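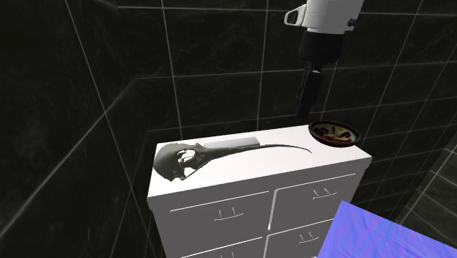 Notes on Randomized Objects in Simulated Pick Tasks

June 5, 2023

Print this post | E-mail this post

The purpose of this post is to record a result obtained during the spring work period at Nustden and to set out the method in enough detail that others may repeat it. The views given are those of the author and do not represent a formal position of the laboratory.

The question under study was a narrow one. A policy trained only in simulation must learn where a target is and how to approach it. If every training scene is built from the same small set of household items, the policy tends to learn the items along with the task. We wished to know how much of this habit could be removed by placing unrelated and oddly shaped objects on the same furniture, with the task itself left unchanged.

Our scene generator, Parley, was used for all of the work reported here. It draws a room, a cabinet, a target and a number of distractors, and assigns surface materials separately from shapes. A dish may therefore share a cabinet top with an animal skull, and a room may be finished in dark tile where the last one was not. Two sets of training episodes were prepared, each containing 2000 episodes. The first used household distractors and plain walls. The second used the full object library and the full material library. Lighting was drawn from the same range in both.

The policy receives one fixed view of the workspace and one view from the wrist. Both are rendered at each step. The wrist view deserves particular care, as it changes the most during an approach and the cabinet may fill nearly all of it. 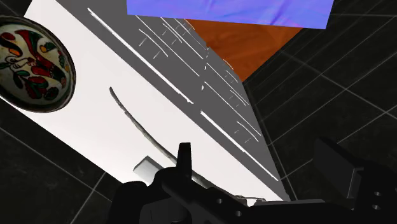 In early runs the policy relied on the fixed view until the last part of the approach and then lost track of the target when the two views disagreed. We addressed this by hiding the fixed view at random during training. The change was applied equally to both sets, so that it would not favor either one.

Evaluation was carried out on 400 held-out scenes, none of which shared a room or an object with training. An episode was counted as a success if the target had been lifted clear of the surface and held until the end of the time limit. The policy trained on the household set failed in 36 percent of the scenes. The policy trained on the full set failed in 7 percent. Most of the remaining failures involved flat targets placed close behind a long object, where the fingers met the distractor first.

Two limits should be stated. The tests were conducted in simulation only, and no claim is made about physical hardware. In addition, separate runs for shapes and for materials have not been completed, and the gain cannot yet be assigned to one or the other. Those runs are planned for September on Paul, our shared computing cluster.

I wish to thank Thitima Wiriya for her review of the evaluation code, which uncovered an error in the time limit. All figures given above were produced after the correction.

Print this post | E-mail this post

Comments (3)

Remo Marchetti wrote:
Was the number of distractors the same in both sets? We saw a similar gap at Ploltville and most of it went away once we matched the clutter.

Author wrote:
It was matched by count but not by footprint. The full library has larger objects on average. I will add a matched run to the September list.

gridworker wrote:
Would like to see the flat target cases broken out by distance to the nearest distractor, if you still have the logs.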